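Short Stories > Family
By Yhon Rivadeneyra, August
Last updated: Thursday

The Bottles

My aunt kept every pill bottle she was given in her life. When she moved from Drudel to the smaller apartment, they came with her in a suitcase, and the suitcase was heavier than the one with her clothes.

"They are good bottles," she told me. "A button can live in such a bottle for 59 years."

I had promised to help her on Thursday. I brought the red basket, because in our family the red basket is for things which must be decided. What goes into the basket may leave the house. What stays on the table stays with her.

We decided very slowly. She lifted a bottle to the light, turned it, and remembered the winter in which it was prescribed. One was from the pharmacy in Sinmont, where the owner gave her candy for me. Another one was from my uncle's bad knee. She did not want to speak about the next one, and she put it beside the plant, where she puts everything that she is not ready to lose.

At four o'clock I made tea. I asked if the basket could have at least one bottle before dark.

"Tomorrow it can have one," she said. 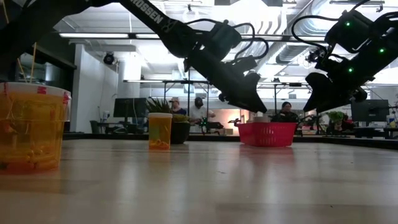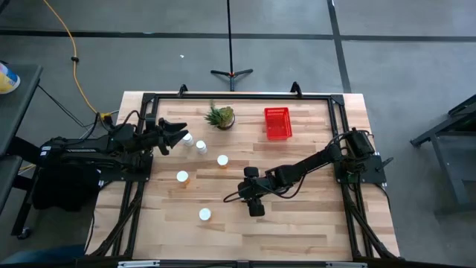
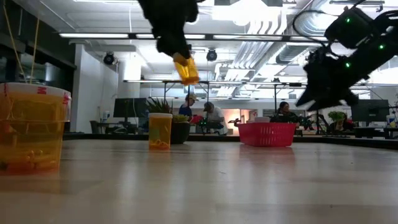

Marisol Castaño wrote: My mother had the same habit, but with her it was jam jars. After the funeral we gave away almost all of them, and I still look for the one where she kept the sewing needles. I hope the aunt did not give the basket anything the next day either.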